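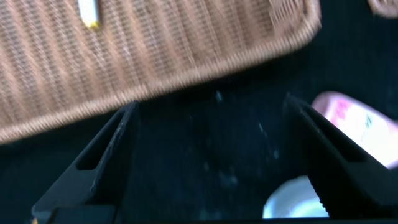

Wrist view over the work surface, with the gripper open below a wicker basket.

Test operators wanted, Drodlow Handling Lab, Osberg site

We are hiring two operators for an 11-week study of grip faults. In February one of our arms closed on the rim of a basket while the software reported an open gripper. It kept pulling until an operator hit the stop. There were no injuries, but the arm was taken out of use and the fault has not been explained. Of 2,241 logged picks, 29 show the same mismatch between reported and measured finger position.

You will run set picks with woven baskets and small packaged goods, stop the arm when readings disagree, and write up each stop before restarting. You will also check the fingers for wear at the start of every shift.

You need steady attention, clear handwriting or typing, and the ability to stand for two hours at a time. Experience with Ngata controllers helps but is not required. Safety training is paid and takes 14 hours. You may not work inside the guard line until you pass it.

Shifts start at 7:30 a.m. Long hair must be tied back. No gloves or rings near the arm.

Apply through the Cakau Staffing desk at Osberg, quoting "grip faults".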